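Skumow Hard Wax Finish, Clear Matte

Small tin, large tin, sample pot
Ships from our Wotham shop

I've been selling this stuff for 9 years and using it for longer than that, so forgive me if I go on a bit. Skumow is a clear hard wax for indoor wood: tabletops, desks, shelves, window seats, the top of that dresser you keep meaning to get to. It goes on thin with a rag, it soaks in, and when it's cured you mostly forget it's there. I love it. My own kitchen table has had nothing else on it since we moved in, and that table gets homework, soup and a cat.

People ask me if it's an oil or a wax and the answer is both. The oil part goes down into the wood and the wax part stays near the top, where your elbows are. You don't get that thick plastic feeling you get from a brushed varnish, and when you scratch it (you will) you can fix the one spot instead of stripping the whole top.

What it looks like on pale wood

I get more emails about this than about anything else on the site! Folks with light tables are scared of the yellowing, and I understand, I ruined a nice blond desk with the wrong oil once and I still think about it. Clear Matte warms pale wood up a little. It's the same sort of change you see when you wipe a board with a damp cloth, only softer. If you want no change at all, get the Clear Pale instead, which has a touch of white in it to hold the color back. 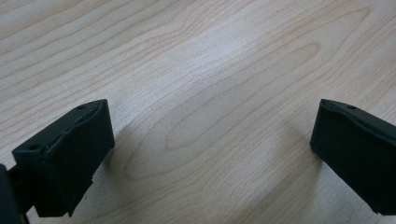

The other thing the matte does is leave the grain alone. Gloss finishes bounce the light around so much that you end up looking at the window's reflection and missing the wood. With a matte or a soft satin you can see those long looping figures from across the room, and if you paid extra for a nice face on your veneer you probably want to look at it. You can buff Clear Matte up to a low sheen with a dry cotton cloth if you like a bit more life in it. It won't ever go shiny, so please don't order it hoping for a piano.

A word about veneer

Yes, you can use it on veneer. No, you shouldn't sand veneer the way you'd sand a solid plank. I had a customer go straight through to the core on a lovely old sideboard with a power sander, and there's no wax in the world for that. Hand sand only, fine paper, with the grain, and stop sooner than you think you should. If the factory finish is still sound and you just want to freshen it up, Skumow is the wrong product, because it can't soak in through lacquer. It'll sit on top and stay sticky and you'll be mad at me. Get the Prikport Furniture Cream, which is made for finished surfaces and costs less anyway.

How do you know which you've got? Put one drop of water somewhere out of the way. If it beads and sits there, you've got a finish. If the spot goes dark, the wood is bare or close to it.

How I put it on

1. Clear the table and vacuum it, then go over it with a barely damp cloth and let it dry. Dust is the enemy here. I turn the fan off too.

2. Do a test patch underneath. I know you won't, but do it! Maple and birch can go blotchy where the grain swirls, and you'd much rather find that out on the underside.

3. Sand lightly by hand, following the grain the whole way, and look along the top with the light low and to one side. Scratches you can't see from above show up right away like that.
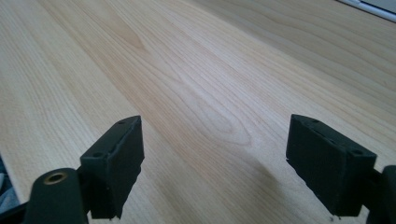
4. Stir the tin. Don't shake it, shaking puts bubbles in. The matte part settles on the bottom, so scrape it up properly or your first coat will come out shinier than your second.

5. Wipe on a very thin coat with a lint-free rag. Thinner than that. If it looks wet and puddly you've used too much, so go back over it with a clean rag.

6. Wait overnight, then do a second coat the same way. Tables that see food can have a third. I wouldn't go past 3 coats, they stop soaking in and you're just polishing wax.

7. Leave it alone for 11 days before you put a tablecloth or anything rubbery on it. You can eat off it carefully before then, but no hot pans and no vinyl placemats.

Please lay your used rags out flat outdoors to dry, or drown them in a bucket of water. Oily rags in a ball can heat up and catch fire all by themselves. It's printed on the tin and I'm saying it again.

Sizes

Sample pot: one coffee table, or a lot of test patches
Small tin: two coats on a table for six
Large tin: a whole dining set, or a table and a good long shelf

Add the Işık lint-free rags to your order if you don't have any. Old T-shirts work, but they need to be really old. New ones shed like crazy.

Questions I get a lot

Can I put it over stain? You can, as long as the stain is bone dry. Give it two days if the weather's muggy.

Is it okay for cutting boards? I wouldn't. Use a plain mineral oil on those.

Does it smell? For a day or two, kind of nutty. I like it, my husband does not. Open a window.

How long does an open tin last? I've used one after a year with no trouble. Press the lid down all the way around, and if you find a skin on top just lift it off.

From a customer

"I did my dining table in July with the small tin and had enough left for two stools. The wood is very light and I was nervous about it going orange, but it stayed light. My second coat was too thick in one corner and I emailed the shop in a panic. Rubbed it back with a green pad like they told me and now I can't find the corner." Saadet Ağca

Shipping and returns

Orders over $200 ship free. Unopened tins can come back any time in the first month. Opened ones can't, sorry, so start with the sample pot if you're not sure. We can't send this by air, so allow a few extra days if you're a long way from Wotham.

Page updated 29 Aug 2018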